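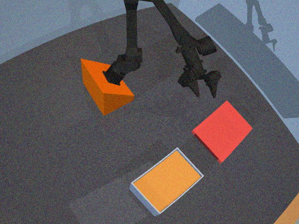 To: Zidadstead Robotics Club list
Subject: Re: [club] sim task for September, are we really doing blocks?
Date: August 1, 2019

Hi all,

Sorry for the slow answer, I was away from my desk most of the week and came back to a whole pile of list mail. I'll quote the bit I'm replying to and then ramble underneath it, as usual.

> I had a look at the task you checked in and I have some worries. First,
> why blocks? The Pestar teams get to sort recycling and we get shapes on
> a gray table. Second, my laptop is old and I don't want to find out in
> September that it can't run the thing. Third, is the orange wedge
> supposed to be that hard to pick up? I tried 125 episodes with the
> starter script last night and it got hold of the wedge in 2 of them. The
> flat red one it mostly ignores. Are we being graded on this or is it
> just the qualifying round?

OK, in order, more or less.

Blocks! I know, I know. I wanted something flashier too. But the simulated round is the same for every club in the Kaczorowski Cup, and the rule sheet says colored shapes on a table, so colored shapes on a table it is. The recycling thing is the Pestar regional and they have their own rules (and a lot more sponsors than we do). Besides, I've gotten kind of fond of the little orange wedge. It's a mean shape for two fingers. Two of the sides aren't parallel, so if you close on it the way you'd close on a brick it just squirts out toward the pointy end.

Which brings me to your 2 out of 125. I don't think your setup is broken. I ran the starter script myself this morning, 86 episodes before I had to go make lunch, and got 3. So you and I are in the same sorry boat. What I kept seeing is the left finger coming straight down on top of the wedge and sort of parking there, while the other one hangs out in the air way off to the side, not touching a thing. The script thinks it has arrived, because the fingertip is at the right height and there's contact, so it happily calls for a close. Nothing good happens after that.

I'd try two things. The first is the approach point. Right now it aims the left finger at the middle of the object when it should be aiming the space between the fingers there. It's an offset in the reach function, and I'm pretty sure it's my mistake from when I copied it out of last year's code (oops). The second is the yaw. The wrist never turns to match how the object is lying, and with the red slab that's a killer, it's sitting at an angle and the fingers come down square to the table every time. If somebody wants a nice self-contained job, the yaw is a great one! You don't need to touch the learning code at all. Please say so on the list before you start so we don't end up with four versions of it like in the spring.

On the red one getting ignored: the reward pays for contact height, and the slab is thin, so the wedge always looks like a better deal. I'd like to change that but the scoring part has to stay as the rule sheet has it. Our own training reward we can mess with as much as we want.

Laptops. It runs fine on mine with no graphics card worth mentioning, just turn the render size down. You'll get a grainy picture, and that comes from the sample count being low. It doesn't bother the physics one bit. If you want a smooth picture for the poster, raise the samples and go get a snack. Anybody whose machine really won't do it can use the Jerno box in the lab, there's a sign-up page on the club wiki. Please don't leave jobs running overnight without putting your login on the page.

And grading: no, this isn't graded, it only decides whether we go on to the hardware round. For those of you taking it as the project course, what counts there is your logbook, so write down the bad runs too. 3 out of 86 with a decent guess at what went wrong is a perfectly good logbook page.

One small request while I've got you. When you post results, tell us which seed you used. The layout of the shapes changes with the seed and I spent half an hour last night comparing two runs that didn't even have the wedge in the same corner.

I'll fix the offset tonight and push it to the dev branch. If it makes things worse, yell at me here and not in the issue tracker, I never remember to check that.

See you at the meeting, bring chips

(your list admin and part-time sim person)

--
Zidadstead Robotics Club mailing list
To leave the list, send a message with the word unsubscribe in the subject line.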